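第三章 室内尘螨过敏原的采样与暴露评估

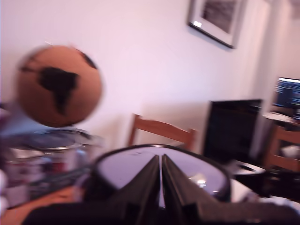
第42页

3.1 引言

变应性鼻炎与过敏性哮喘的诱因可分为季节性与常年性两类。前一章讨论的花粉属于季节性诱因，其浓度随植物花期和气象条件变化。本章讨论常年性诱因中最常见的一种，即室内尘螨及其代谢产物。尘螨本身并不叮咬人体，致敏作用主要来自螨体碎屑和粪粒中的蛋白质。这些蛋白质附着于灰尘颗粒，在铺床、清扫、走动等活动中短暂悬浮，随后沉降。

患者就诊时往往能够说出症状加重的时段，却难以说明暴露发生在何处。晨起后喷嚏、鼻塞和清水样涕提示夜间暴露的可能，但同样的表现也见于血管运动性鼻炎。仅凭病史不足以确定致敏原，须结合皮肤点刺试验或血清特异性IgE检测，必要时再对居室进行采样。采样结果反映环境中过敏原的含量，不能单独作为诊断依据。

学习本章之前，读者应已掌握第一章中I型超敏反应的基本过程，以及第二章中浓度、剂量与暴露三个概念的区别。

3.2 本章所用术语

储积库：室内能够长期积存过敏原的物品或部位，如床垫、枕芯、地毯和软垫座椅。

积尘浓度：单位质量过筛灰尘中所含过敏原的质量，以微克每克表示。

积尘负荷：单位面积上过敏原的总质量，以微克每平方米表示。积尘浓度相同的两块地毯，因灰尘量不同，积尘负荷可以相差很大。

气载浓度：单位体积空气中过敏原的质量。尘螨过敏原附着的颗粒较粗，扰动停止后沉降较快，静置状态下的气载浓度常低于检测下限。

致敏：机体产生特异性IgE的状态。致敏者不一定出现症状，二者在记录中应分别填写。

3.3 影响尘螨孳生的条件

尘螨从空气中吸收水分，对相对湿度十分敏感。湿度持续偏低时，螨体失水，种群逐渐减少，但已经积存的过敏原不会随之消失。因此，除湿措施实施之后，积尘浓度的下降通常滞后于活螨数量的下降。评价干预效果时应预留足够的观察期，过早复测容易得出无效的结论。

温度的作用次于湿度。人体在睡眠中散发的热量和水分使床垫表层形成局部微环境，其湿度可高于室内空气，室内温湿度计的读数不能代表床垫内部的状况。

食物来源以人体脱落的皮屑为主，霉菌也可为其提供营养。硬质地面和光滑家具表面不易积存皮屑，储积能力有限；织物及填充物则相反。房间的清洁外观与积尘浓度之间没有稳定的对应关系。

3.4 积尘采样

3.4.1 采样点的选择

床垫为必采点。其余采样点依患者的活动习惯确定，一般包括卧室地面和起居室内使用最频繁的软垫座椅。有儿童的家庭可增加毛绒玩具。每个采样点使用单独的滤袋，不得合并。

3.4.2 采样前的准备

采样前应通知住户暂停更换床单和吸尘。住户若已完成清洁，应改期进行，并在记录表中注明原定日期与改期原因。采样人员到达后首先记录室温和相对湿度，然后核对滤袋编号，检查吸嘴有无残留灰尘。

3.4.3 操作步骤

以Fillitport型采样吸嘴为例，步骤如下。

（1）称量空滤袋，记录其质量。
（2）将滤袋装入吸嘴，确认密封圈就位。
（3）掀开床单，在床垫上部划定一平方米的采样区。
（4）以匀速往返吸取两分钟，吸嘴紧贴表面。
（5）关闭吸尘器，待气流停止后取出滤袋，封口并贴标签。
（6）用乙醇擦拭吸嘴，晾干后用于下一采样点。

每批样品应设一个现场空白，即在现场装卸一次而不吸尘的滤袋。现场空白检出过敏原时，该批样品的结果须标注，并追查污染来源。

3.4.4 保存与运输

样品送达实验室后先行过筛，除去纤维和毛发，称取细尘，密封冷冻。冷冻既可抑制霉菌生长，也可终止活螨的繁殖。反复冻融会使部分蛋白质降解，应将细尘分装后保存，每次检测取用一份。

3.5 检测与结果表达

实验室通常采用双抗体夹心酶联免疫吸附法。细尘经缓冲液提取、离心后取上清液，按系列稀释加样。标准曲线应与样品同板测定。吸光度超出曲线线性范围的样品须进一步稀释后重测，不得外推。

积尘浓度的计算式为：

积尘浓度 = 提取液浓度 × 提取液体积 × 稀释倍数 ÷ 细尘质量

例3.1 某床垫样品称取细尘200毫克，用4毫升缓冲液提取，上清液稀释20倍后测得过敏原浓度为0.05微克每毫升。求积尘浓度。

解：提取液中过敏原总质量为0.05 × 20 × 4 = 4微克。细尘质量为0.2克，故积尘浓度为4 ÷ 0.2 = 20微克每克。

细尘质量过少时，称量误差在结果中所占比重增大。此类样品只报告是否检出，不报告浓度数值。

3.6 案例：Jombridge住宅调查

Jombridge调查由Husiver实验室承担检测，共纳入185户住宅，每户采集床垫和卧室地面两个样品。调查对象均有常年性鼻炎症状，并已完成点刺试验。问卷内容包括床垫使用年限、床品洗涤温度、通风习惯和取暖方式。

该调查在设计上有两点值得注意。其一，全部采样安排在2月，避免了季节间湿度差异对结果的干扰，但由此得到的数据不能外推至夏季。其二，检测人员不知晓点刺试验结果，从而减少了读数时的主观偏差。

调查的主要局限在于缺少无症状的对照住宅。积尘浓度与症状评分之间即使存在相关，也无法据此判断降低积尘浓度能否减轻症状。回答后一问题需要随机对照设计，有关内容见第五章。

3.7 Van Wijk分级表

为便于在门诊中解释检测结果，本书采用Van Wijk分级表，将积尘浓度分为低、中、高三级。分级表仅用于描述环境状况，使用时须遵守以下规定：

同一住宅有多个采样点时，以床垫结果定级，其他采样点另行列出。
结果位于两级交界处时，应同时报告具体数值。
不同检测方法所得数值不得套用同一分级表。
分级结果不作为增减药物的依据。

分级为高的住宅，可建议使用防螨床罩，定期以热水洗涤床品，并控制室内湿度。单项措施的效果有限，临床上多采用组合措施，并与鼻用糖皮质激素或抗组胺药等药物治疗同时进行。患者不应因环境措施已经实施而自行停药。

3.8 与后续各节的关系

3.9节介绍气载过敏原的个体采样方法，包括采样泵的流量校准和滤膜的选择。3.10节讨论宠物与尘螨双重致敏者的采样方案，此类患者的家庭样品须分别测定各种过敏原，提取液用量相应增加，采样前应据此估算所需的细尘质量。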